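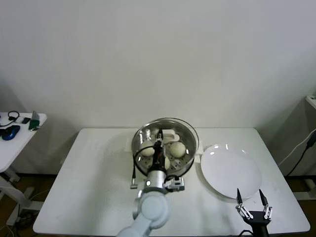 Page 1 of 2

Home Threads Replies Media About
Posted 06/11/2020 by Reginald Mbeki
5 min read

1/ Thread on teaching a two-armed robot to move steamed buns from a pot to a plate. I've been doing this at Stinamlow since February and people keep asking what the job involves day to day. Mostly it's moving buns.

2/ The task on paper: pick up a bun, lift it clear of the pot, put it on the plate, go back for the next. The arm over the pot does the picking. We call the whole job Irudgate, after the street the first lab was on.

3/ I drive it by remote control. There's a pair of small leader arms at my station, and the robot's arms copy whatever I do with them. The joint angles and the camera views get saved together. One full go at the task is an episode.

4/ We had 805 good episodes as of last night. The target is 2,000. "Good" means I got every bun onto the plate without dropping one, squashing one or dragging the tray out of position.

5/ Why buns? They're soft, they're round and no two are quite the same size. A block doesn't care how hard you squeeze it. A bun does, and the mark stays in the dough, so you can see straight away if you got it wrong.

6/ The gripper has no feel that reaches my hand. I close it by eye. For the first week I closed it too far every time. Now I stop when the skin of the bun just starts to dimple, then lift.

7/ The pot is harder than the bun. It's a steel steamer pot with a perforated tray inside, and the rim stands up all the way round. The fingers have to go in pointing down. Come in at an angle and the wrist hits the rim before the fingers get anywhere near the food.

8/ Steel is also shiny. The rim and the inside of the pot throw light back at the camera, and it changes colour with the time of day. We used to cover the window. Jalali, who trains the models, asked us to stop covering it. She wants the glare in the data.

9/ Order matters less than I thought. At first I always took the left bun, then the right, then the one at the front. The trained model learned the order as well as the grasp, and if there was no bun on the left it went there anyway and closed on nothing.

10/ So now I mix it up. Some episodes start on the right, some in the middle. When the fingers come down between two buns I have to make up my mind early and go. If I hover, the hovering gets learned too.

11/ That's the biggest habit to break. You pause to think, and the recording has a pause in it with no reason the robot can see. We threw out 129 episodes in winter for this alone. All mine.

12/ What I do now is plan the grasp before I press record. Look at the pot, pick the bun, pick the spot on the plate, then start. If I change my mind halfway I stop and delete it.

13/ Question from yesterday: why not teach it by hand, holding the arm and moving it? We do, sometimes. You put the arm in its free mode and guide it by the wrist. It's good for the lift, where you want a smooth path up and over the rim.

14/ It's bad for the cameras. Your own arm is in every picture. The model then gets used to seeing a sleeve, and when the sleeve isn't there it gets worse. We only use hand guiding to work out a motion, then I repeat it by remote for the recording.

15/ Cables. The gripper cable runs down beside the pot, and if there's too much slack it drags on the table when the arm moves across. I check it at the start of every batch. A caught cable pulls the wrist a few degrees and you won't notice until you look at the logs.

16/ The plate goes to the right of the pot. I shift it a bit between episodes, nearer, further, more to the side. Same with the pot. I don't put it back on a mark. There used to be tape on the table for this and I peeled it off in the second week.

17/ The second arm has less to do. In this version it waits on the plate side with its fingers open. Later it's meant to steady the plate, and after that to take the tray out. Driving both arms at once is tiring and I haven't got good at it.

18/ Food notes, as people ask. The buns come frozen, we steam them in the kitchen and let them cool before they go in the pot. One lot lasts a morning. After that the skin dries out and they slide in the fingers, which is a different task.

19/ We tried the rubber buns from Trulier. They look right and they last forever. They also bounce. The model trained on them squeezed the real ones flat. They're in a drawer now.

20/ Results so far: it will pick up a single bun most of the time. With three in the pot it's less reliable, and the usual fault is nudging a neighbour on the way down. Recovering from that is my next batch. I'll bump one on purpose, then fix it.

21/ If you're starting on this kind of work, my only real advice is to watch your own recordings at the end of each day. I put it off for a month. I'd have caught the pausing much sooner.

22/ Back on it Monday with the bumped buns. I'll add to this thread when we've trained on them.

Older Newer Back to top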